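Dental Equipment & Decontamination » Water and Air
Thread: Zeltinari bottle system, one chair failing dip slides

surgery_two
Posted 8:14 am

We run three Zeltinari chairs at our Durnwood site, all on independent bottles, same age, same installer. Surgeries one and three come back clean every quarter. Surgery two has been over 200 cfu/ml on the last two tests, and the lab count this month was 707. Sample was taken from the three-in-one after a two-minute flush, into a sterile bottle with neutraliser.

Regime is the same in all rooms. Bottles are filled with fresh RO water each morning, dosed with the continuous tablet, emptied and left inverted overnight. Handpiece lines are flushed for two minutes at the start of the day and half a minute between patients. Cetimico shock treatment every month.

I have already replaced the bottle, the pick-up tube and the bottle cap seal. The next count did not move in any useful way. What would you look at before I pay for a full line replacement?

Posted by: molar_plumber
9:02 am

How much does the bottle hold? The tablets are dosed by volume and Zeltinari sold two bottle sizes with the same thread. If the chair came with the small one and you replaced it with the large one, you are under-dosing.

surgery_two
9:20 am

It is the large one, 900 ml to the fill line. All three chairs have the same. Tablet is matched to that volume.

Posted by: nitrile_only
9:41 am

Sample the bottle separately from the outlet. One sample out of the bottle itself, poured, nothing through the chair. One from the three-in-one. One from the cup filler. If the bottle is clean and both outlets fail, it is the block or the common tubing. If only the three-in-one fails, it is the syringe or its hose. At the moment you have a single number and no way of telling where it came from.

Posted by: AerosolAndy77
10:05 am

Agree with the above, but I would shock it twice back to back first and resample after. A monthly Cetimico is not enough on a line that already has an established film. It takes off the top layer and the count recovers within a fortnight. We had a chair that behaved exactly like this. Two overnight treatments on consecutive nights and it has passed ever since.

Posted by: nitrile_only
10:18 am

Shocking before sampling destroys the information. You will get a pass, you will not know why, and it will be back in July. Also check whether the manufacturer permits an overnight contact time. The instructions we have specify a short contact and then a flush. Leaving oxidiser in contact with the solenoid seals all night is a good way to buy new solenoids.

Posted by: AerosolAndy77
10:33 am

Ours have had it for years with no seal failures. The patient in the chair tomorrow does not care about your diagnostic method. The line is out of limits and should be treated today.

Posted by: nitrile_only
10:40 am

The line is out of limits and should be out of use today, which is a separate matter. Take it out of use, take three samples, then treat it. The sampling adds ten minutes.

molar_plumber
11:26 am

Other things to check while it is out of use:

Room temperature at the delivery unit. Surgery two in a lot of conversions is the one over the boiler or with the south window. Put a probe thermometer in the water as it leaves the line first thing, before flushing. If you are reading 23 degrees or more after a night standing, growth between sessions will be noticeably faster than in a cooler room.

Dead legs. Ask whether the chair ever had a scaler fitted that was later removed. Engineers often cap the tubing at the delivery head and leave the full length in the arm. It never gets flushed and it feeds back into the manifold.

Which outlets are really in use. If the dentist in that room does not use the second turbine line, check that it is being flushed along with the others.

surgery_two
12:50 pm

Thank you. There was a scaler on that chair. It was removed when we bought the freestanding unit. I do not know how it was capped and the service sheet only says "scaler decommissioned". The room is on the south side but has a blind. I will take the temperature tomorrow morning.

The room is out of use from this afternoon. I have ordered three more sample bottles from Hulme, who do our counts.

Posted by: rinse_and_spit
1:15 pm

Does Hulme incubate at the lower temperature for the longer period, or do they run a quick warm plate? We changed lab and our counts went up fourfold overnight with nothing altered on the chairs. The two methods do not pick up the same organisms. Worth asking whether all three surgeries were plated the same way, and how long the samples sat before they got to the bench. Ours have to be in a cool box and with the lab the same day.

Posted by: molar_plumber
1:31 pm

Transit time would affect all three chairs. One and three passed in the same box.

Posted by: rinse_and_spit
1:44 pm

If they went in the same box. The OP has not said so.

surgery_two
2:07 pm

Same box, same courier, same day. I will ask about the plating.

surgery_two
5:38 pm, next day

Update. Water temperature on standing was 21 in surgery two and 19 in the others, so a difference, but a small one. Samples have gone off.

The engineer took the cover off the delivery head. The scaler line was folded over and cable-tied, not cut back. Full length still live in the arm, teed off ahead of the manifold. He estimates well over a metre of tubing. 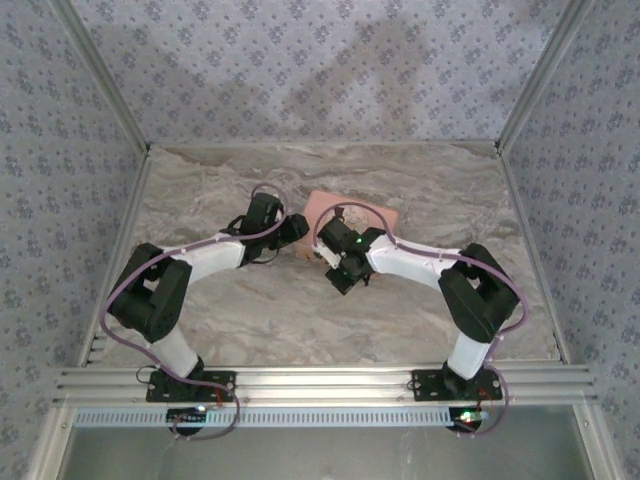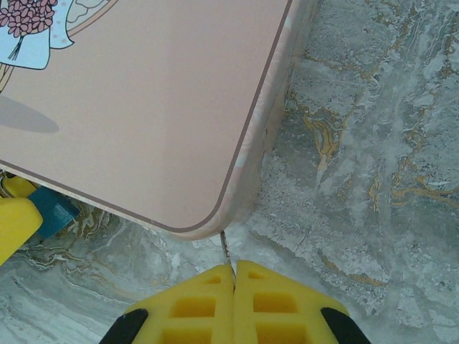
He has offered to cut it at the tee and blank it there, which needs the arm opened and is a half-day charge. The alternative is to leave the line in place, fit a valve at the head and include it in the daily flush. I am inclined to have it cut. A line that depends on somebody remembering to flush it will be missed the first week we have agency cover.

Posted by: nitrile_only
6:02 pm

Cut it. Ask him to fit a blanking plug directly at the tee with no stub, and get that written on the service sheet with the position.

Posted by: AerosolAndy77
6:20 pm

I will concede the dead leg. I would still do two treatments after the work, as whatever was living in that tube has been seeding the manifold for as long as the scaler has been gone.

Posted by: nitrile_only
6:27 pm

No objection to that once the samples are away. Stick to the stated contact time.

Posted by: molar_plumber
6:45 pm

Resample a week after treatment and again at four weeks. The first result only tells you the treatment worked. The second is the one to file against the repair.

If it is still up at four weeks, the next suspect is the non-return valve in the three-in-one. On the older Zeltinari heads it is a small duckbill behind the hose connector and it goes stiff – cheap part, fiddly to get at, and the chair gives no sign that it has failed.

surgery_two
7:10 pm

Booked. He is bringing a duckbill as well and will change it while the head is open. Hulme confirmed all three surgeries were plated by the same method. I will post the counts when they come in.

Posted by: rinse_and_spit
7:52 pm

Which method was it?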